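PUNTHORPE COMMUNITY WORKSHOP
Room check — long table room and side kitchen
Date: 2/18/18
Form: quarterly, next one due April

How to fill in: OK / Watch / Fix. Put a comment even if its OK, one-word answers were no use last time. Fix means before the next booking, Watch means look again in April.

SECTION 1. WAY IN AND WAY OUT

1.1 Front door opens fully, closes by itself
OK. Closer is slow in the last bit but it does get there.

1.2 Back door unlocked from inside while room in use
OK. Thumb turn stiff. Bit of graphite in it, better.

1.3 Exit sign lit
Fix. Back one flickering. Tube ordered from Siregar, they said 5 working days.

1.4 Corridor clear to full width
Fix, done on the day. Folded chairs against the wall again. Moved to the cupboard under the stairs. Sign on the wall says no chairs, sign is behind the chairs.

1.5 Mats flat, no curled corners
Watch. Inner mat curling on the hinge side. Taped. Tape wont last the winter.

1.6 Outside step and handrail
OK. Handrail solid. Step green and slippy on the shaded half, scrubbed with the stiff brush. Grit bin has a third left, ask for more.

SECTION 2. FLOOR AND LIGHTING

2.1 Floor dry and swept
OK. Swept before and after. Grit by the radiator every time, think its coming off the wall.

2.2 No loose boards or lifted lino
Watch. One join by the kitchen door clicks when you step on it. Not lifting yet.

2.3 All ceiling lights working
OK. All 14 on. Two are a different white from the rest, looks odd, not a fault.

2.4 Emergency light test, key switch
OK. Stayed on for the test. Written in the log book as well — please do both, the insurers ask for the book and not this form.

2.5 Blinds, cords tied up on cleats
Fix. Middle window cleat missing. Cord knotted up high for now. Needs doing properly before the under-fives come back in April.

SECTION 3. THE LONG TABLE

3.1 Stands steady, no rock
OK. Leaned on it from each side in turn. Slight give, no rock. Bolts nipped up last time and have stayed tight.

3.2 Edges smooth, no splinters
OK. Ran a cloth along the wooden edge on the far side, nothing snagged. Near side done too. One rough place near a corner, two minutes with fine paper.

3.3 Table paper flat and fixed down
Watch. Paper must lie flat with joins taped. If a corner lifts, people's sleeves catch it and everything on it goes with it. Keep the gridded sort, the drawing group like it and it makes measuring out easier for everyone else. Spare roll is on top of the tall cupboard, get it down with the step and NOT a chair.

3.4 Paper clean enough to carry on with
Watch. Pencil lines and dark smudges, also small specks. Fine for drawing and putting bits together. Not fine for anything to do with food. Rule from now on: if food is going on the table, fresh paper first, whole length, not a patch over the top. Pencil doesn't matter for craft use so dont waste a roll.

3.5 Bowls and loose metal things
Watch. Steel bowl on the table, nice and shiny. Steel bowls belong to the kitchen set and want washing before they go back, whatever they were used for in here. Keep them in from the edge, they make a terrible racket on this floor and the rims dent. Check rims with a thumb (slowly) for sharp nicks.

3.6 Poles and uprights near the table
Watch. Silver metal poles one side, dark pole by the back edge. Anything standing up near the table: give it a push at shoulder height, should not sway. Check feet and clamps. Nothing thin sticking out at eye level for someone bending over the work, and if it has to, put a cork or tape on the end.

3.7 Cables by the table
Watch. Black cable hanging down towards the table top. Hanging is ok while someone has hold of the thing its attached to, but it shouldn't be left across the paper or over the edge where a hip will catch it. Coil and strap when finished. Straps in the Nendeder tin, top drawer.

3.8 Cardboard at the back
Watch. Brown cardboard panels behind the table. No objection to them but check: not touching the heater, not covering the extinguisher, not leaning so they can slide. A metre clear of the heater at least. Flat away at the end of the booking if no one's in next day.
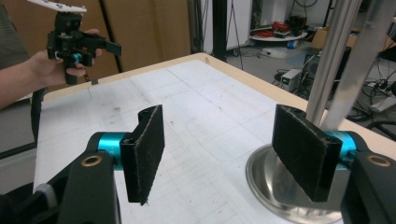 3.9 Space round the table
OK. Walked right round with arms slightly out. Tight at the white side if somebody is standing there. Keep bags under the bench and not on the floor behind people.

3.10 Sleeves, hair, lanyards
Comment only. Sleeves pushed up when anything with moving fingers or joints is being used at the table. Lanyards off or tucked in. Say it at the start of each booking please.

SECTION 4. ELECTRICS

4.1 Sockets, no cracks or scorch marks
OK. One faceplate loose by the sink wall, screwed up.

4.2 Extension leads
Fix. 4 leads in the box, one has a nick in the outer by the plug. Binned, plug cut off first so it doesnt come back out of the bin. Need one replacement, 3 metre, switched.

4.3 Plug-in kit labelled with test sticker
Watch. Urn and kettle in date. Glue gun sticker rubbed away, cant read it. Not to be used till retested. Visiting groups bring their own and are meant to show stickers at sign-in.

4.4 No leads under mats
OK. Found none.

4.5 Heater guard on
OK. Guard on, one clip bent, straightened.

SECTION 5. SIDE KITCHEN

5.1 Worktop clean, no cracks
OK. Wiped. Stain by the kettle won't shift.

5.2 Hot tap temperature
Watch. Thermometer says 61 at the tap after running a while. Good for the water hygiene people, too hot for hands. The HOT WATER sign had fallen behind the bin, stuck it back up. Ask Jornov about a mixer valve when they come to do the boiler.

5.3 Fridge
OK. Cold enough. Chucked one milk and something in foil. Label your stuff.

5.4 Knives counted in and out
Fix. One missing from the block, a small one. Turned up in the craft drawer, washed and put back. Craft drawer has its own knives, use those.

5.5 Bowls, pans and trays
Watch. Stack by size, small inside large, no more than fit on the shelf without a push. Bowls borrowed for the long table to be written on the sheet. The sheet is on the inside of the cupboard door and the pencil is on string, so no excuse.

5.6 Tea towels and cloths
Fix. Damp heap in the corner. Taken home to wash. Blue cloths for kitchen, yellow for tables.

5.7 Bins emptied
OK. Kitchen one done. Recycling full of paper offcuts, squashed down and put out.

SECTION 6. FIRST AID AND FIRE

6.1 First aid box stocked and in date
Fix. Plasters very low, eyewash out of date. Both on the shopping list below. Scissors have gone walkabout.

6.2 Accident book in place
OK. One new entry, a pinched finger, no treatment needed.

6.3 Extinguishers on brackets, pins in
OK. Gauges in the green. Kitchen one had an apron hung on it. Moved the apron.

6.4 Fire blanket
OK. Tapes hang free.

6.5 Call point test
OK. Did the one by the front door. Heard it in the loos with the door shut. Next time do the back one.

TO BUY OR ORDER
Exit sign tube (ordered, Siregar)
Blind cleat and screws
Extension lead, 3 metre, switched
Plasters, assorted, big box
Eyewash pods
First aid scissors
Masking tape, wide, for the table paper
Grit

TO LOOK AT AGAIN IN APRIL
Inner mat
Lino join by kitchen door
Poles near the long table — feet and clamps again
Tap temperature, if valve not fitted
Table paper, likely needs a full change by then

Notes for whoever does the next one: allow longer than you think for section 3, people are usually still working at the table and you have to go round them. Start with the kitchen if its busy. Keys back in the safe, same code. The torch is in the meter cupboard, batteries are new.

Signed copy in the green folder.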